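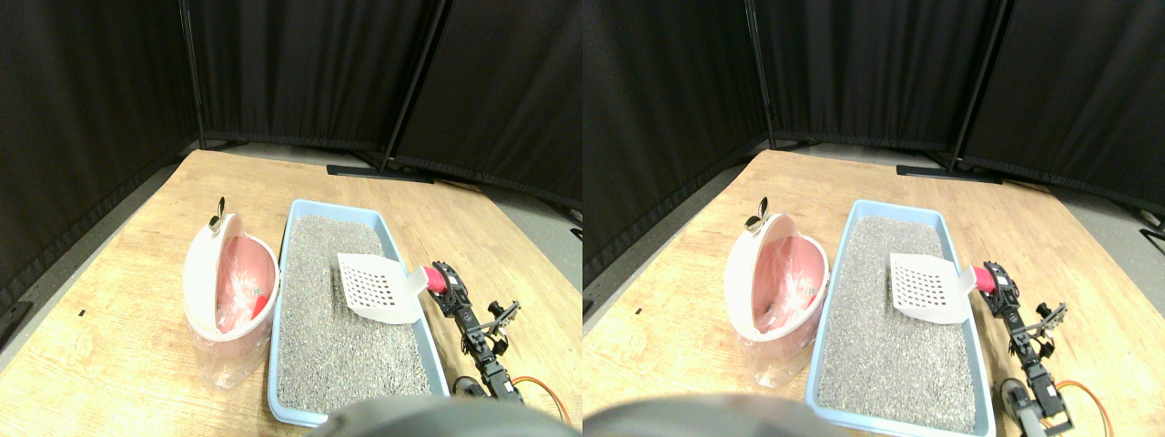

Litter scoop task at the tabletop station, left and right views.

Planning a Tabletop Arm Station: Your Questions

What should we budget for first?
The arm and gripper, then the table! People love to shop for arms and leave the furniture for later. Our Buline arm plan set aside $2070 for the station, with curtains, stands and a tabletop all on that one line.

Do we need a special tool for the gripper?
Try wrapping one you already have. A fat taped handle is a cheap thing to test before you price custom fingers, and it's fun to do.

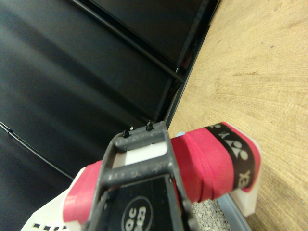
Otilach Equipment Planning Team

Is a wrist camera worth the money?
We think so. You get the grip up close, which is so handy when you're comparing handles. Put $80 aside for spare cables and mounts while you're at it.

What about supplies?
Trays, litter, scoops and bags go under consumables (code 708). Nabila Ashour keeps the order sheet and loves a good question.
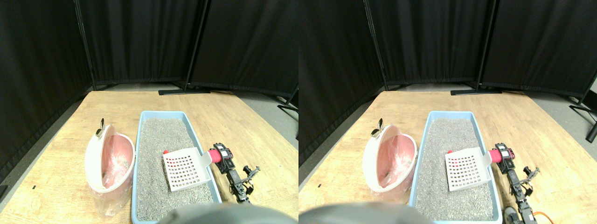 Scoop in the tray, litter box alongside, black curtains behind.

When are requests due?
End of January. Get 3 quotes for any arm and send them to Driss Filali. Used arms are welcome, just include the service record.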